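Cora teleoperation project: progress report to the Michiels fund
Oct 3, 2019
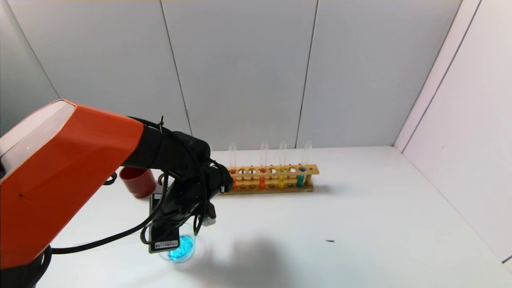 Anneliese Brinkmann wrote back to my last update that she still didn't see why we teach the arm by remote control when we could take it by the wrist and push it through the motions, and she asked me to put the answer in this report where everyone could read it. Fair enough! I had skipped over that completely.

So, the short version. We do both, and we've been going back and forth between them since August. Pushing the arm by hand (we call it "walking" it) is quick to learn and feels natural, and for big moves across the table it's still what I would pick. The trouble starts when the task gets small. My hand is in the way of the camera, for one thing, so the recording is half knuckles. And the arm is heavy enough that I tend to lean on it a bit, and all my leaning ends up in the demonstration. Cora learns the lean along with everything else, bless her.

With the remote setup I sit at the desk with the Taketti controller and steer while watching the camera feed. It's slower and it was pretty frustrating for the first while. But the camera sees what it will see later when Cora runs by herself, and the paths come out much cleaner. Anneliese, I hope that covers it. If it doesn't, call me and I'll show you both on a video link.

The task we're on now is the colored liquids one: glassware on the white table, a wooden rack of test tubes at the back, cups in front. Everything in them is water with food coloring, so a spill costs us paper towels and a bit of pride. I picked strong colors on purpose, red and yellow and blue mostly, so that whoever reviews the recordings can tell at a glance which thing the operator was going for. Clear glass is a pain for cameras and I wanted to find that out now, with cheap stuff, before we get anywhere near what Cuvano wants to do with it.

Where we stand: a session runs 30 minutes and then we swap operators, no exceptions, after I did a double one and got so sloppy that we threw the whole second half out. We have 3 people trained on the controller now, me included. A new person needs about 15 practice tries before we start keeping their recordings. I'd like to get that down, and I think better instructions would do it (mine are currently a page of notes with arrows all over it).

What's going well is the approach, meaning bringing the gripper over a cup and stopping above it. Cora copies that nicely from our demonstrations, even when we move the cup a little between runs. What's not going well is tubes. They're narrow, they're see-through, and the operator has a hard time judging depth from one camera. I over-reach, then back up, then over-reach again, and of course that wobble gets recorded too. We tried cutting the wobbles out afterward and it made the motion jumpy, so now we just redo the try.

The cables are my other headache. There are a lot of them on this arm, and when the wrist turns a long way they can pull. I've added a check of the cable loops before each session and I'd like to spend part of the small-parts money on proper guides. That was down for spare grippers, so please tell me if you object. I haven't ordered anything yet.

Next up is a second camera from the side, mainly for the depth problem, and then a fair comparison of walking against remote control on the same tube task with the same people. I've set aside 4 weeks for it. The Cuvano people would like to come and try the controller themselves during that stretch, and I said yes as long as they bring their own snacks.

Spending is on plan apart from the guides. The receipts are in the shared folder, and the one for the controller repair is still missing. I'm chasing it.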